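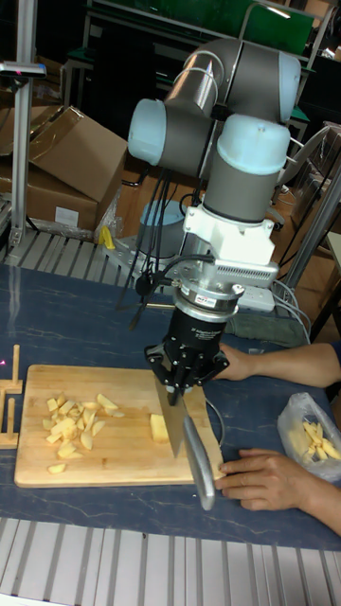
Sioned Kemeys writes that her Kasitlow slicer guide lost its zero after every blade change until she began tightening the rear screw first. The procedure in this section has been revised to match.

4.2 Setting the slice thickness

1. Turn the Kasitlow upside down on a folded towel.
2. Loosen both guide screws by one full turn.
3. Slide the plate until the pointer meets the 2 mm mark.
4. Tighten the rear screw, then the front screw.

Note: Units with serial numbers over 768 have a single screw. Skip step 4 and see page 111.

CAUTION: Keep fingers clear of the blade slot. Do not use the guide without the food holder.

Replacement screws: part 332.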